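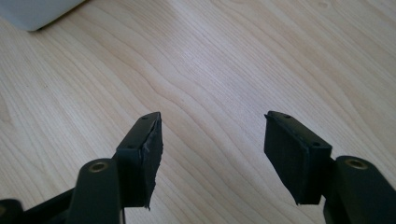
Search reviews Search Clear Advanced search

Hunero table, pale wood top. Eight months in

October 8, 2019

Right, quick one as I've got to be out the door in a bit and I promised Hannelore I'd write this up before she orders hers.

Bought the Hunero from Ikard, the Lutcombe shop, back in March. It's the middle size, pale wood top, four straight legs, no drawer. We use it for everything. Breakfast, homework, bills, my sewing machine when it comes out, the post that no one opens. So it has had a proper test, not just a week of being admired.

(Ok, seven months. Can't change the title now, the form won't let me.)

The top

Best thing about it by a mile. Very light, blond I suppose you'd call it, with thin tan and light brown lines in it that go off in long waves. In the middle they sort of nest inside each other, like the lines on a walking map. Further over to one side they're wider apart and calmer. I asked for one with plenty going on in the grain and the lad in the shop went and looked through what they had, which was good of him. If you're ordering without seeing it you get what you get. Hannelore Wyss, if you are reading, GO TO THE SHOP.

Bit of a sheen where the light catches it. Not shiny shiny. I was worried it'd look orange in our kitchen because the last one did, terribly, but no. Slightly warmer in some light, that's all. A few little specks, you have to hunt for them.

Wear

Ring marks: two so far. One from a mug, came out with the oil. One from a plant pot that had been sat there while we were away, has not come out and I don't think it will. My fault.

Scratches: yes. It's wood. Keys will do it, and the feet of the sewing machine did it before I stuck felt on them. You see them if you get down level with the top, otherwise the grain hides an awful lot. That's a big point in favour of a busy pattern by the way. My sister's plain white one shows every single thing.

Pen: biro wiped off, felt tip mostly wiped off. The purple left a ghost for a fortnight and then I stopped noticing it.

Crumbs show up more than I'd like if it's toast. Flour you can't see at all, so you lean in it. Black jumper, every time.

Oiling

They tell you to oil it before you start using it and then again when it looks dry. I did it the first weekend, two thin coats, left overnight between. Used the little tin they sell at the till, called Oh, daft name, smells of linseed and something else. One tin did the whole top and I've enough left for another go. Go thin. First coat I put on far too much and it was tacky till the next afternoon, had to rub it back with an old pillow case. Along the grain, obviously. I say obviously, I started off going round in circles.

Did it again in the summer, took me 32 minutes including finding the tin. Did darken it a touch but only a touch.

Don't leave the oily rags screwed up in the bin, hang them outside flat. It's on the tin in tiny writing.

Putting it together

Legs bolt on from underneath. Two people to turn it over, don't try it alone, it's heavier than it looks. The instructions are all drawings and the third drawing is wrong, or it was in ours, it shows the bracket upside down. If the bolt won't bite, flip the bracket. Hold off tightening anything till all four legs are in. Then go round again after a week becuase they do work a bit loose.

No spanner in our bag. Rang them, they posted one, arrived quick enough but I'd already borrowed next door's.

Wobble

None on our floor once tightened. There's no adjuster on the feet though, so if your floor is off you'll be folding up cardboard like the rest of us. Bit mean at this price.

Edges

Nicely rounded on top, sharp underneath. Why. I've caught my knee on it, and so has everyone taller than me. I went along with a bit of fine paper and took the sharpness off, easy job, but I shouldn't have to.

Smell

Oily for the first few days then gone.

Price

Cost us 1,742 with delivery, which is a LOT for a table and my husband still brings it up. Delivery was to the front door and no further. They were pleasant about it but no further meant no further. Make sure you've got somebody in.

There's a cheaper version with a thinner top. Saw it in the shop, leaned on it, it gave a bit in the middle. For a desk I'd have been tempted. For a table where people put their elbows and their full weight on getting up, no.

Good

The top, the grain, how it hides scratches
Solid
Wipes down in a second
Easy to re-oil

Not so good

Third drawing
Underneath edge
No feet adjusters
Price, see above
Plant pots (me)

Would I buy it again, yes, probably, and I'd pick the same bit of wood if I could. I'd want the feet sorted and I'd want mats under everything from the first day. We've got cork ones now. Felt ones slide.

Couple of things people asked under my last review so putting them here. Yes you can put a hot dish on it if there's something underneath, a proper trivet not a tea towel, a tea towel left us a cloudy patch that took days to fade. No I haven't used spray polish on it, they say not to. Damp cloth, then a dry one straight after. And it does come in a darker stain but I didnt like it, the lines all went muddy and you lost the pattern, so what's the point.

Four out of five. Will come back and add to this if the legs go again.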